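**Teaching by demonstration** is a way of giving a robot a task by having a person perform it through the robot. The person either moves the arm by hand, called kinesthetic teaching, or drives it from a distance with a controller, called teleoperation. The robot records joint positions and camera views, and a program later learns from the recordings.

Hand guiding needs little equipment, but the person's arms often block the cameras. Teleoperation keeps the view clear and also works in simulation, where a scene can be reset at once.
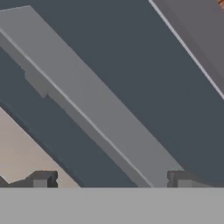
Wrist cameras are mounted near the gripper and move with it. They help with the last part of a grasp, when a fixed camera may lose sight of the object. In a close simulated view, gray gripper parts can cover much of the picture and leave only a patch of beige surface in a lower corner, so a second camera is usually added.

The Trelik collection, recorded by Lâm Diệp and Damir Nedeljković, holds around 2,000 teleoperated demonstrations of 34 tasks. Each was recorded with 2 cameras. Failed attempts are stored separately.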